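Patley Standing Desk review: three months in and I'm still pleased with it

I went back and forth on this desk for most of the winter. I had a tab open for the Patley, another for the Drimier that everybody seems to recommend, and a spreadsheet (yes, a spreadsheet, for a desk). In the end I ordered the Patley in white, and I've been using it every working day since April. I like it a lot!

Let me start with the delivery, because that was the part I dreaded. It comes in two boxes, the top in one and the legs and electronics in the other. The leg box weighs 88 pounds and the courier left it in the lobby, so have a friend on standby. Once I had everything upstairs, putting it together was easy. The bolts are sorted into little numbered bags, the holes all lined up, and the only tool you need is the hex key they give you. I started after lunch and was typing at it by 4 p.m.

The top is a plain rectangle, flat all the way across, no bevel and no scooped-out bit at the front for your stomach. I know some people love the scoop. I've had one before and I always ended up with my elbows in the wrong place, so plain suits me fine. The finish cleans up with a damp cloth, and I have spilled coffee on it more often than I'd like to admit.
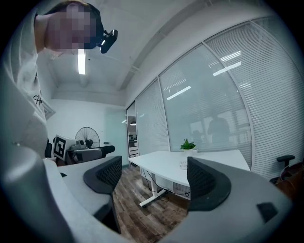
What sold me over the Drimier was the legs. The feet on the Patley are wide and heavy and they sit dead flat on a plank floor, and at standing height I can type hard without the monitor shivering. At full height there's a little sway if you lean on one corner – I had to go looking for it, though. The motor is quiet enough that I've moved the desk up in the middle of a call and no one said a word.

I also love that it looks finished from every side. Mine isn't pushed up against a wall, it stands at an angle near the windows, and a lot of desks look awful from behind. White legs, white top, and a plant at the back edge where it gets the light. It makes me want to sit down and work, which I can't say for the old brown thing I had before.

Now for the gripes. The cables are the big one. You get a handful of stick-on clips and that's it, no tray, and with a desk that goes up and down you need slack, so the cables hang in loops underneath. I've ordered a Sidari tray that screws in from below and I'll update this when it's on. The keypad is the other one. It has four memory buttons and a very bright display that stays lit for 23 seconds after you touch it. Why 23? I have no idea, and there's no setting for it.

The manual is thin too. It took me a while to find out how to lock the buttons (hold M and the down arrow together until it beeps), so there, I've saved you the search.

If you have a bigger room and a bigger budget, the Lumanlan has a deeper top and comes with the tray included. For a normal setup with a laptop, a monitor and a lamp, I'd buy the Patley again tomorrow.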